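Visit to the Hoshino manipulation lab, Nurnberg
May 1, 2019

The lab's current work is on recovery from failed grasps in kitchen tasks. Katsuhiko Koyama, who leads it, gave us most of the morning. The method is called Woleo. An operator first teaches the arm a task by teleoperation, then records a second, smaller set of runs that begin from deliberately bad poses — a finger too low, a lid caught off-centre. 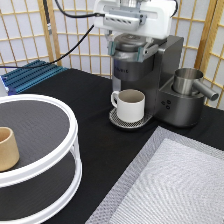
Koyama's group trained on 814 demonstrations, of which almost a fifth were recovery runs. Without them, the policy tended to repeat the same failed approach until it timed out. With them, it backed off and tried again from a new angle, usually within 15 seconds.

Lids remain the hard case. The fingers hide the contact point from the overhead view, and the group has not yet added force sensing. Brodetti, the partner firm, wants a version that runs on two arms. Koyama would prefer to settle the question of contact first — he expects seven more months of work on it.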